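Chapter 7
Bread, Cloth and the Kitchen Table: How Households Keep Food

Before you read
Think about the last loaf of bread that came into your home. Where was it kept, and what was it kept in? Write down your answer and keep it for the activity at the end of Section 7.2.

7.1 Why bread goes stale

Many people think that stale bread is bread that has dried out. Drying is part of it, but a loaf sealed in a bag with all its moisture will still turn firm in a few days. The main cause is a change in the starch. When dough is baked, the starch takes up water and softens. As the loaf cools, the starch slowly firms up again, and the crumb becomes hard and dull to the taste.

Temperature matters. The change goes faster in a refrigerator than on a shelf, and it almost stops in a freezer. The usual advice for home freezers is to hold them at or below minus 18 degrees Celsius.

Before plastic bags were common, most households used cloth. A cloth wrap lets some moisture pass through, so the crust stays firmer than it would in plastic. The inside dries sooner in return. In the town of Odham, a survey of 370 homes found that over half still kept a cloth for bread, even where a bread box was also in use.
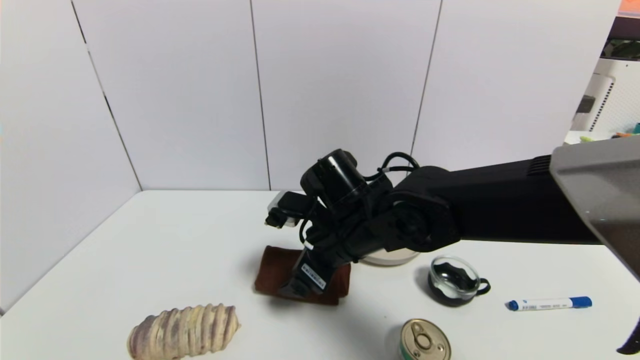 Figure 7.1 A folded brown cloth on a white tabletop.

The cloth itself needs care. Flour and crumbs caught in the weave can hold moisture, and mold will grow there before it shows on the loaf. A bread cloth should be shaken out every day, washed in hot water and dried fully before it is used again.

7.2 Crust and shape

A long, thin loaf has a lot of crust for its weight and is best eaten the day it is baked. A large round loaf has less, and may keep for 4 days or more. The Kirnar bakery school teaches this as a rule of planning – bake small for today and large for the week. 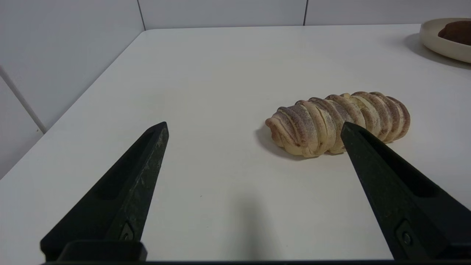 Figure 7.2 Bread on a white tabletop.

Pastries follow a different pattern. Butter between the layers slows the firming of the starch, but the thin outer layers pick up moisture from the air and lose their crispness within hours. A few minutes in a warm oven will drive some of that moisture off. A microwave heats the pastry without drying the surface, and the layers stay soft.
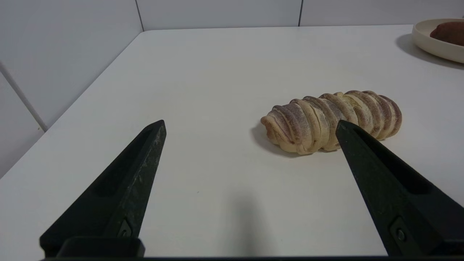 Sundaram disagrees with the oven advice, saying that a second heating only helps on the first day, and that by the next morning the pastry is better sliced and used in a pudding. Both methods are compared in the activity for this section.

Key words: starch, crumb, crust, staling, moisture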